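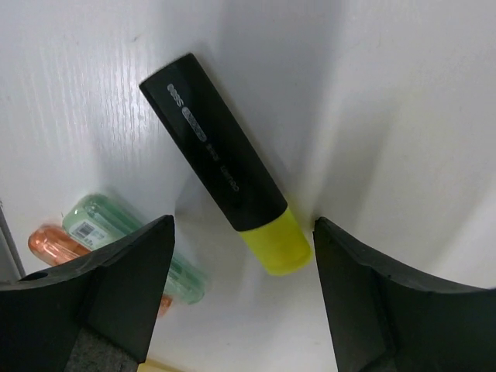
Comment ranger des surligneurs et des marqueurs pour qu'ils ne sèchent pas ?

À plat, capuchon bien enfoncé, à l'écart d'un radiateur ou d'une fenêtre exposée au soleil.

Rangement du matériel d'écriture partagé
Rubrique : Fournitures et petit équipement

Wubit Birhane
Bonjour. Notre service met à la disposition de 40 agents un stock commun de marqueurs, de surligneurs et de stylos. Ce matériel est actuellement déposé sur une table blanche, où il se disperse au fil de la journée. Nous souhaiterions adopter un bac à compartiments et rédiger une consigne de rangement applicable dès septembre. Convient-il de classer les articles par couleur ou par type ? Est-il par ailleurs admissible de conserver les tournevis dans le même bac que les stylos ? Je vous remercie par avance de vos réponses.

Otis Strickland
Madame, Monsieur,
Le classement par type doit être privilégié. Les surligneurs, les marqueurs permanents et les marqueurs pour tableau blanc se ressemblent suffisamment pour être confondus, et une erreur sur un tableau est longue à réparer. Le tri par couleur peut intervenir ensuite, à l'intérieur de chaque compartiment, si le volume le justifie.

Il est recommandé de procéder dans l'ordre suivant : dégager la table, réunir les articles par famille, contrôler chaque pointe sur une feuille de brouillon, écarter ceux qui n'écrivent plus, puis remplir le bac.

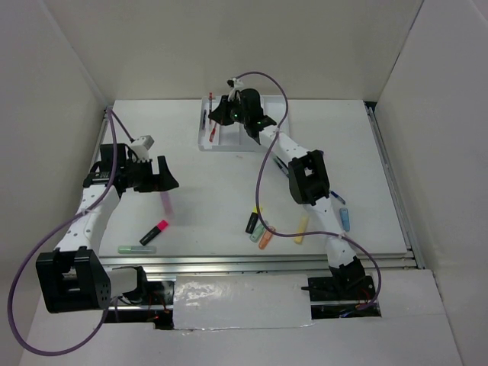

Les compartiments ne doivent pas être remplis au maximum. Au-delà de 10 articles par case, les utilisateurs cessent de remettre les stylos à leur place et les posent à côté. Les tournevis peuvent rester dans le bac à condition de disposer d'une case réservée, pointe orientée vers le fond. Les marqueurs à double pointe se rangent impérativement à l'horizontale. Enfin, l'étiquetage des cases est préférable à une affiche murale, que l'on consulte rarement.

Une vérification hebdomadaire, par exemple le mercredi en fin de journée, demande au plus 20 minutes.

Compte supprimé
Par couleur, c'est plus joli. Nous avons pris un bac Predon et il convient très bien.

Wubit Birhane
Je vous remercie. La consigne retiendra le classement par type. La question de la case réservée aux tournevis sera soumise à notre responsable des achats, le modèle Aguiar que nous envisagions ne comportant que des cases courtes.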